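Small square table as a desk, how much do you leave on it?
Forum: Home Office and Workspace > Furniture and Layout
9 replies, 727 views

rngubane
Setting up a small room as a workspace. White walls, dark plank floor, no built-in storage. The table is a Fularine, square, light wood-grain top, slim white metal legs. It has no drawer and no rear cable tray. I work on a laptop plus paper and put the laptop away when I finish.

Rule I have settled on: whatever I reach for more than once an hour stays on the top. Everything else goes on a shelf in the hall. Current set is notebook, pen cup, highlighter, mouse and a bottle. 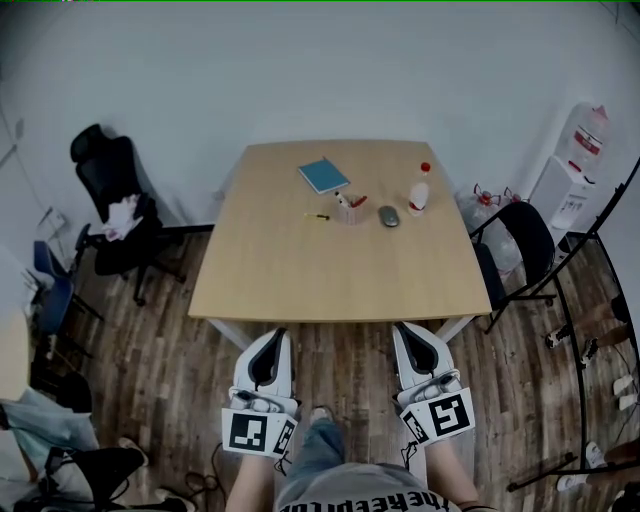
The mouse goes to the right of the pen cup and the notebook goes back left. I am right-handed, so the notebook slides forward when I need it and the cup stays put. Two questions. Is a square top a mistake for this, and should I add a drawer unit underneath?

pell_k
Square is fine for one person. The usual problem is depth: the back third ends up as storage. Yours already has the notebook there, so you are using it correctly.

Skip the drawer unit. With angled legs you lose knee room on one side.

Ostix
Disagree on the drawer. A shallow one screwed to the underside takes pens, highlighter and mouse and costs no floor space. I have a Brovano under mine. Check top thickness first and use screws at least 3 mm shorter than the top.

pell_k
If the top is hollow core those screws will pull out. Plenty of light tables are.

Ostix
Knock on it. Hollow is obvious.

rngubane
Knocked. Sounds solid near the edges, less so in the middle. Not confident enough to drill.

Khanyisile M.
Move the bottle. Mine sat on the same surface as the notebook until July, when I lost 13 pages of site notes to a loose cap. It now lives on the windowsill. A tray with a lip would also work.

rngubane
No windowsill within reach. Tray is possible.

venter_desk
The pen cup is the part I would cut. Keep one pen and one marker and clip them to the notebook. Cups collect dead pens.

Khanyisile M.
Depends on the work. I mark up drawings and need several colors out at once. Clipping two to a cover would slow me down.

rngubane
Same here, the cup stays. I will leave the underside alone and get a tray for the bottle. Will report back on whether the legs need leveling, as one corner rocks slightly when I write.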